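Westeck Handheld Gripper Set
README for the course release, September 2025

What this is

A set of two-handed manipulation recordings made by the student robotics club at Westeck during the spring project course. Members wore a head camera and carried one gripper in each hand. No robot arm was used for any recording in this release. The goal of the project was to train a small policy for tidying tasks and to compare it with last year's teleoperation set.

Contents

The release has 529 episodes. Of these, 205 were recorded in May by the first-year group, and the rest by the project team. Each episode is one attempt at one task, from the start position to the moment the wearer brings both grippers back together in front of the chest. Failed attempts are kept and labeled as failed. Please don't filter them out without saying so in your report, since the scores in our write-up include them.

Tasks

fold: fold a piece of cloth and set it down
handover: pass an object from the left gripper to the right
upright: set a fallen item back on its feet
sort: move small parts between trays

The sort task was added late and its labels are the weakest. Haziq Tarigan went through them a second time, but left and right trays are still swapped in a few episodes. If you find one, write down the episode name and send it to him.

Folder layout

episodes/ one folder per episode, with video and gripper state
labels/ task name, outcome and wearer code
calib/ camera and marker calibration, one file per session
splits/ train and test lists used in the course
tools/ loading and checking scripts

Read the calib file that matches the session. Using the wrong one will load without an error and give you gripper positions that look reasonable and are off.

Recording setup

Each gripper carries a printed marker that the head camera tracks. The marker patterns are different for left and right, so don't swap the cubes between grippers after cleaning. Video was saved at 60 frames per second. The harness should be snug enough that the straps stay put when the wearer bends down. Cauã Aguiar wrote the fitting notes, which are in tools/fitting.txt.

Known problems

Tracking drops out when one marker passes behind the other gripper. The handover task has the most of this. Gaps are marked in the state file and have not been filled in.

Reflections from the ceiling lights sometimes cause false marker corners on the shiny floor. The checking script catches most of them.

Wearers differ in height, and the camera angle changes with them. We did not correct for it.

Privacy

Faces were blurred and audio was removed. Wearer codes can't be matched to names from anything in the release.

Use

Free for coursework and club projects. For anything else, ask Fiorella Morelli first. Version 2 replaces the earlier upload, which had broken timestamps in the upright task.

Contact

Labels: Haziq Tarigan
Hardware and fitting: Cauã Aguiar
Everything else: Fiorella Morelli

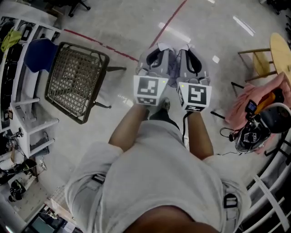
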